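The Funham Supplement

Section 1. Purpose of this supplement

The Office of Airfield Protection has already issued its findings on the February diversion of the evening service from Trarneo to Zornitz. Those findings stand. The aircraft landed at Funham at 9:40 p.m., was searched, and left at first light with nothing of concern on board. The undersigned inspector was asked to add a supplement covering the hours between, which the main report disposes of in one sentence: "Passengers were held in the terminal overnight in accordance with procedure."

The inspector was the senior official present and accepts responsibility for everything that sentence contains.

Section 2. Conditions at the airfield

Funham has a single runway and a terminal built for summer traffic. In February it is staffed by a tower controller, a screening officer and a ground handler who also runs the snow equipment. The heating had been reduced for the season to the level required to protect the pipes. There is one screening lane, with an Öberg baggage scanner that takes a long time to warm up and displays a notice asking the operator to be patient.

The aircraft carried 29 passengers. Under the Holding Order, passengers from a diverted flight are to be kept in one room, apart from their cabin bags, until the aircraft and every bag have been cleared. They may keep their identity papers, prescribed medicine and the clothes they are wearing. The inspector read the order aloud from beside the vending machine. Someone asked whether coats counted as clothes if they had been in the overhead bins at the time of landing. The inspector ruled that they did not.

It should be recorded that this ruling was correct. 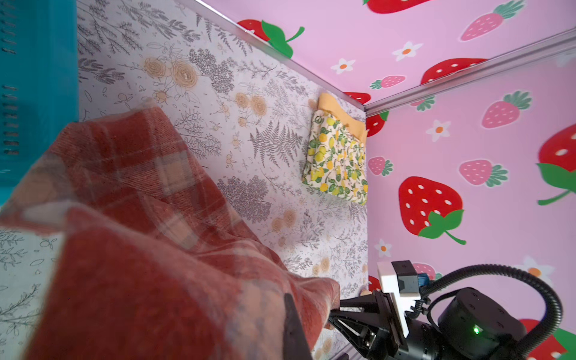
The first objection came from a woman in the second row of seats, traveling alone, who gave her age as seventy-eight when asked and her opinion of the Holding Order without being asked. She had been separated from her bag on the apron and wished to have one article out of it. The order makes no allowance for single articles. She described the item anyway, in the manner of a person filing a claim: a plaid blanket, brick red, with paler stripes running across it in cream and tan, heavy enough that it took up most of the bag. The inspector wrote the description down, noted the time, and told her the request would be considered once the scanner was ready.

She asked who would be considering it. The inspector said that the inspector would. She said that in that case it could be considered now.

Section 3. The search

The search of the aircraft began at 10:15 p.m. and was conducted by the inspector and the screening officer with two flashlights. The threat had been received by telephone at Zornitz. It named no flight number and no device, and the caller had mispronounced the name of the airline. Every experienced officer who heard the recording thought it was nothing. Every one of them also signed the order to divert, and the inspector would have signed it too.

An empty cabin at night is larger than a full one. The inspector went down the aisle row by row, lifting cushions and putting them back. There were paperback books, a half-eaten sandwich, a child's mitten, and a crossword on which two different people had been working in two different inks. Each item was entered on the form. The form has a column headed "Significance," and the inspector wrote "None" in it so many times that the word stopped looking like a word.

The screening officer, who had come to Funham straight from training, asked whether the inspector had ever found anything. The inspector answered that in 100 or more such searches there had been one occasion, early on, at another airfield. The officer waited for the rest. The inspector moved to the next row, and the officer did not ask again.

Snow had started by the time the two returned across the apron. Through the terminal windows it was possible to see the passengers sitting very close together at the end of the room farthest from the doors. From outside, with no sound, they looked like people waiting for a verdict.

Section 4. The deviation

At 12:20 a.m. the scanner reported a fault. The notice on the screen changed from a request for patience to a telephone number. The number belonged to the Öberg service desk, which opened at 8:00 a.m. and undertook to send a technician within 48 hours.

The Holding Order provides for this. If no scanner is available, bags may be opened and searched by hand, one at a time, with the owner present and two officers as witnesses. It also states that no cleared bag may be released until all have been cleared. The purpose of the second rule is sound. A released bag can receive something from a bag that has not been searched.

The inspector selected the woman's bag first. No reason was entered on the form, and none is offered in this supplement. The contents were a nightdress, a tin of throat lozenges, a framed certificate wrapped in newspaper, and the blanket. The blanket was unfolded across the table to its full width and checked along every seam. It was then folded again, badly. The woman remarked that it was plain the inspector had not been raised to fold.

The bag was sealed. The blanket was handed to her.

She did not thank the inspector. She walked to the far end of the room and put the blanket over a boy and his father, who had come off the aircraft in shirtsleeves, and sat down beside them with her hands in her lap. After a minute or so the father lifted the near edge, and she moved under it.

The inspector then cleared the remaining bags in order of seat number. As each one was finished, the coat or sweater in it was handed over. By 3:30 a.m. every passenger was in violation of the second rule. The Office will note that this was done by one person, who outranked the only other witness and told him where to stand.

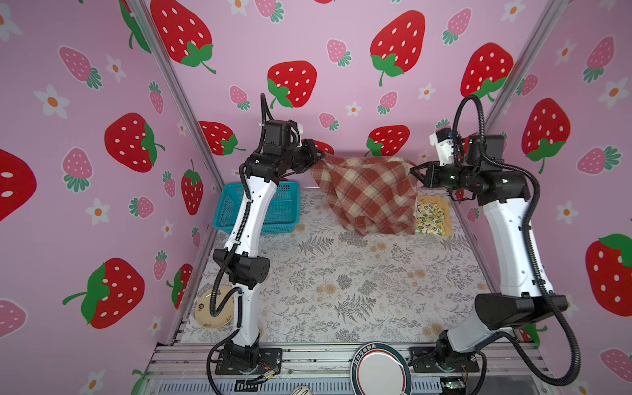

Section 5. Recommendations

The inspector recommends that the Holding Order be amended to permit the release of outer clothing and bedding after a search by hand. A draft of the wording is attached. It runs to 50 words, and could be shorter.

The inspector recommends that winter heating at Funham be restored to a level suited to people.

The inspector makes no recommendation regarding discipline, having an interest in the matter, and has returned the search credential and both flashlights to the equipment desk at Zornitz. The screening officer followed instructions throughout and should be retained.

Section 6. Items outstanding

One child's mitten, left hand, blue, found under the seat in row six. It was held up at the gate as the passengers boarded and was not claimed. It remains with the inspector, who will produce it on request.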